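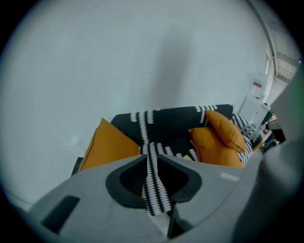
Search this site Go

So I finally made it to the August open day at the Peltine wildlife center, after two summers of saying I would. I went for the swifts and the hedgerow walk, and I came home with muddy knees, a bag of seed and a strong opinion about owl boxes.

The walk starts behind the parking lot at 10 and you really want to be early, as they only take 20 people per group. Ours was led by Dinesh Mridha, who talks fast and walks faster (bring decent shoes!). He stopped us at an old barn with swallows going in and out over our heads and let us just stand there for a while. I could have stayed all morning. The nests are tucked along the beams, and the farm leaves the top door open from spring until the last brood is gone.

After that came the swift tower, a tall skinny thing with entrance holes under the roof. It took 3 years before a single pair moved in, Dinesh told us, and they played recorded calls the whole time. The birds had already left for the south when we were there, so it was a quiet stop, but they run the nest camera footage in the shed and I watched it twice.

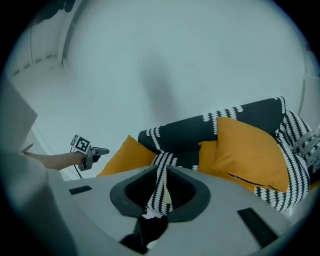 Page 2 of 3

Lunch was soup and rolls from the Rathore stand. Good soup, long line. I ended up sharing a bench with a couple from the Fulham garden club who had put up kestrel boxes and gotten starlings every single year. They seemed pretty happy with starlings.

The afternoon talk was Aurelio Tejada on barn owls, and it was packed. He passed around a tray of pellets and we got to pull one apart with tweezers: tiny jaws, tiny ribs, one whole vole skull. The kids in the front row were in heaven and so was I. The center has banded more than 500 owls, and he told us about one, number 3916, that keeps turning up in the same silo over on the Brenareo side of the river. My strong opinion, by the way, is that most owl boxes are way too shallow. Aurelio's was deep enough that I couldn't touch the floor with my arm in up to the shoulder. 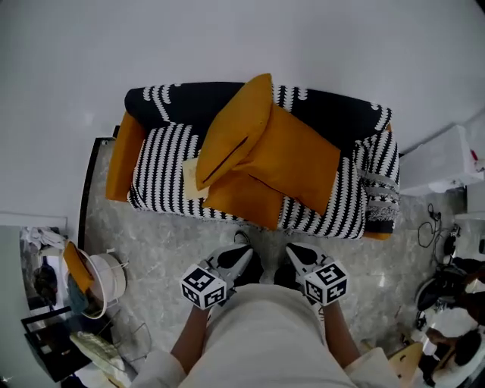 Getting There and Parking

The lot fills up by 11, and after that they send you to the field across the road, fine in dry weather. Dogs have to stay home. The gift table takes cash only.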